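Leaver's laptop and account check, Flolleo, second floor

Hi all, Faraji Nyamweya here. Two managers left us in June, so I went through the whole handover list again and added my comments as I went. Use this one from now on, please — the old sheet still mentions the fax line!
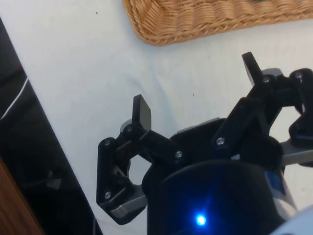
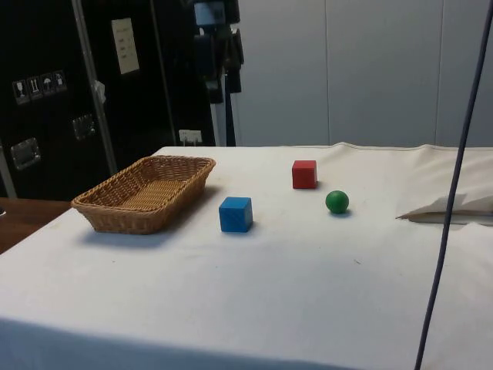
1. Hardware returned
Laptop, charger, badge, phone. OK for both. One laptop came back with asset tag 1211 peeling off, so I stuck on a new one.

2. Main login disabled
Done by 4 p.m. on the last day. OK. Cristian Henao pushed the button while I watched, and we both signed.

3. Shared passwords changed
NOT OK when I checked. We had 19 shared logins and four of them hadn't been touched (two for Jasach, two for the old newsletter tool). Fixed now. Can we please get rid of the newsletter one altogether?

4. Chat groups and admin rights
OK, but it took me ages. One of the managers was the only admin of the Usuga supplier group, so we had to get her to add someone before she left. Ask about this in the first week of notice — I mean it.

5. Files moved to the team drive
Partly. 207 files moved, the rest still sit in a private folder on Grillau. Cristian is on it.

6. Phone number and two-step codes
OK. Check that no codes still go to the leaver's own phone, I nearly missed that.

7. Sign-off
Team lead and IT both sign, then scan it and send it to me. If a box doesn't apply, write N/A and don't leave it blank.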